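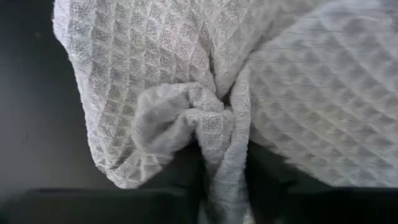 White waffle weave, bunched and creased.

Let me tell you about my favorite player in the whole league, who has played 24 minutes of soccer in three years.

His name is Riaan Sithole, he is the backup goalkeeper for Pesine, and when I told him I wanted to write a feature about him he asked if I had the right phone number. I did! I'd had to ask the club for it, and the club also wondered if I had the right guy. Nosipho Chauke, the press officer, very kindly sent me the number for our starting keeper as well, in case I changed my mind.

Some background, for those of you who don't spend your winters on a cold metal bleacher. Pesine plays in the third tier. On a good night we get nearly 1,000 people, and on a bad night you can hear the left back arguing with the guy who sells the pies. We have been promoted once, relegated once, and have otherwise sat in the middle of the table so long that there's probably a dent in it. I've had a season ticket since before I could drive, and I love this team the way you love a car with one working window.

And for the last 97 games, league and cup, Sithole has been on the bench. Every one of them. He hasn't missed with the flu, or a bad knee, or a cousin's wedding (there was a cousin's wedding – he went to the reception in his tracksuit). In the same stretch our starter, Nnamdi Okeke, has been on the field for every single minute except those 24, when he took a boot to the ribs away at Endlow and couldn't get his breath back.

I was at Endlow that night, so I can give you the full career highlights. Sithole came on at 1–1. He took a goal kick, which went fine. He came for a cross and got a fist on it, which got a bigger cheer from our end than some goals I've seen. Then Endlow won a corner, there was the usual pile of bodies, and the ball went in off our own center half's backside. We lost 2–1. Okeke was back the next week with his ribs strapped up and that was that.

"I think about the corner a lot," Sithole told me. "I don't think about it in a bad way. I just have more time to think about it than other keepers have to think about theirs."

We met at the training ground, in the little room with the vending machine that only takes coins. He's taller than he looks on the bench, mostly because on the bench he's folded in half under a coat. He's funny, too, in a slow way where you're already on the next question by the time you get it.

I'd figured the job was basically sitting. It's a lot more than that, and I feel a bit dumb for not knowing. On match day he's out before anybody, hitting balls at Okeke for the warm-up. Low ones to the left, low ones to the right, then crosses, then the nasty little bouncing ones that Okeke hates. He watches film of the other team's penalty takers and writes a few words on each one. At halftime he goes in with the rest of them and tells Okeke what he's seeing, if he's seeing anything, and if he isn't he keeps his mouth shut. That last part took him a season to learn.

Okeke is pretty clear about what it's worth. "People say I saved two penalties last year," he said. "Riaan saved one of those. He told me the guy looks at the corner he isn't going to hit. So I watched the guy's eyes and went the other way."

You'd expect some needle between those two, wouldn't you? I went looking for it, I'll admit, since a feud is a much easier story to sell to an editor. I asked Nandi Rampersad, our goalkeeping coach, who works with both of them four mornings a week, and she laughed at me for quite a long time.

"They fight about music," she said. "They fight about who left the gate open. They had a real fight once, in October of the first year, when Riaan thought he'd earned the cup game and didn't get it. He didn't talk to anybody for two days. Then he came in and had the best week of training I've seen from a keeper at this level, and he still didn't play."

I asked her why he didn't play.

"Nnamdi's better," she said.

I've turned that over in my head ever since. I think most of us who never got anywhere near pro sports like to imagine there's a trick to it, or a grudge, or a manager with a blind spot. Fans of every club have a favorite on the bench who'd fix everything if they'd only give him a chance! I've been that fan. I once wrote a very long email to the club about a winger (he now plays for a team that practices in a parking lot). And Sithole himself, when I repeated what Rampersad had said, nodded like I'd told him it might rain.

"He's quicker off his line. I've got better hands, but he's quicker, and the way we play you need quick."

So why stay? That was my big question, and I'd saved it up. He's 28, which is nothing for a keeper. Modise asked about him last summer. They're a level below us, but he'd have started there, every week, with his name in the program and somebody's kid wearing his shirt. He went and looked around. He liked the manager. He told me all about the parking.

He said no partly for money – third-tier money isn't great, but fourth-tier money is a second job – and partly because his wife had just started at the hospital here. Then he talked for ten minutes about the warm-ups. He talked about the sound when Okeke catches one clean, and about how the field at our place smells when the sprinklers have just gone off. I didn't write all of it down, because I was just listening by then, so you'll have to trust me.

Our manager, Bheki Sibiya, is 61 and kept goal himself for a bunch of clubs that don't exist anymore. I caught him in the corridor and he gave me exactly as long as it took to walk to his car. He spent four seasons as a backup in his twenties, he said, and he was terrible at it. He sulked. He ate badly, he trained badly, and when the starter finally broke a finger he wasn't ready, and he let in five.

"Riaan would be ready," Sibiya said, getting his keys out. "I don't worry about it. Do you know how many things I worry about?"

Then he listed a few of them, and I've promised not to print those.

I went to the home game against Kotar after that and did something I'd never done, which was watch the bench for ninety minutes instead of the ball. I can't recommend it as a way to follow a match. I missed our goal completely, and had to have it explained to me by the woman in front. But I saw Sithole get up every time Okeke went down, even for the easy ones. Just half up, hands on his knees, then down again. He did it late in the second half when we were coasting and everyone around him was pulling on gloves and talking about dinner.

When the whistle went he was the first one across to Okeke. They did a handshake that has clearly gotten out of hand over the years – there's a spin in it now. Then he went around behind the goal and started picking up the practice balls and stuffing them in the net bag, and a boy leaned over the rail and yelled for Okeke's gloves. Sithole yelled back that he'd ask.

He did ask, too. The kid got one glove. Okeke wanted to hang on to the other because he was wearing them again for Endlow away, and I guess they're still negotiating over that, or else there's a pair somewhere with a left hand that doesn't match. I've got my ticket for Endlow already. I'm sitting right behind the benches this time.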